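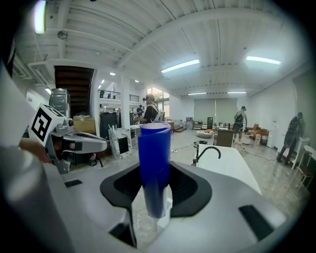 Gestham Makers & Sheds Forum > Fit-outs and Spaces > Lighting a big tin-roofed room

Started 15 October 2019

baffledgum
We've taken on the big hall out the back of the old Kerekes joinery. High white ceiling, corrugated metal panels, long white beams that curve over the top, fluorescent tubes. It's a lovely volume of air. Trouble is the light. The tubes are bright where they are and sulky where they aren't, and anything glossy on the bench gets a stripe of glare along the rim. I put a blue cup down yesterday and spent a minute admiring the top edge of it like a man with no job.

Do we add tubes, swap to panels, or hang something lower over the benches? Budget is $700 and I've been told it will not become $701.

tinroofterry
Hang them lower. Every time. You're paying to light the rafters at the moment, and the rafters haven't got any work to do.

Chains and battens over each bench, switched separately. We did ours in August and the place stopped feeling like a bus depot.

mossandmortar
Disagree with Terry, as is traditional.

Low battens are great until someone carries a length of timber through. Then they're great fun. With a white ceiling that high you've already got a giant reflector, and you should use it. Point some of the light up.

tinroofterry
Corrugated isn't a reflector, it's a washboard. You get stripes.

mossandmortar
You get stripes if your fittings are hard up against it. Drop them 80 cm and they blend. I have stood under mine with a cup of tea and looked for the stripes, at your insistence, for most of a lunch hour.

palewren
What colour are the walls? If they're dark I'd spend the first hundred bucks on paint and see where you are. Cheapest light you'll ever buy, and your neck hurts after instead of your wallet.

baffledgum
Walls are a sort of filing cabinet white. The kind of colour that comes free with the lease. Paint is a fair point and I resent it.

There are a few small spotlights recessed up towards the back as well. They light themselves nicely.

cordless_in_cellix
Please check what's on the circuit before you add anything. Our place in Cellix Street had the lights and the air con on one run, which we learned on the first hot afternoon when we lost both and had a meeting in the dark with the roller door up. Get a sparky to look at the board. That comes out of the $700, sorry.

baffledgum
There's an air con unit up on one of the walls too. Now I'm going to lie awake.

Also, is there any trick to cleaning up there? I was up the ladder having a look and the tops of the beams have their own weather.

palewren
Vacuum with a brush head and a long pole, then a barely damp microfibre. Don't go straight in with a wet rag or you'll make grey porridge and wear it. Dust sheets over the benches first. Do the tubes while you're up there, power off and cool. Dirty tubes were a good part of our problem and I'd already priced new ones by the time I found out.

mossandmortar
Seconding clean first. It's dull advice and it's free.

tinroofterry
Happy to agree with Moss on dusting. Put it in the minutes.

For the glare on shiny stuff, get diffuser covers on the tubes. We used the Fostomance clip-ons, $30 each. They yellow a bit near the heater but otherwise no complaints. Or turn the bench side-on so the tube isn't straight over your shoulder. I did that for one bench and now people fight over it.

cordless_in_cellix
The clip-ons rattle when a truck goes past. You stop hearing it eventually, or you go deaf, I haven't worked out which.

baffledgum
Right. Plan is: sparky first, dust second, paint third, then 16 diffusers if there's any money left, and there won't be, so fewer. Battens over the two main benches can wait until I've heard Terry and Moss argue about the height.

tinroofterry
2.4 metres off the floor.

mossandmortar
2.7. People own ladders.

palewren
Can you two start your own thread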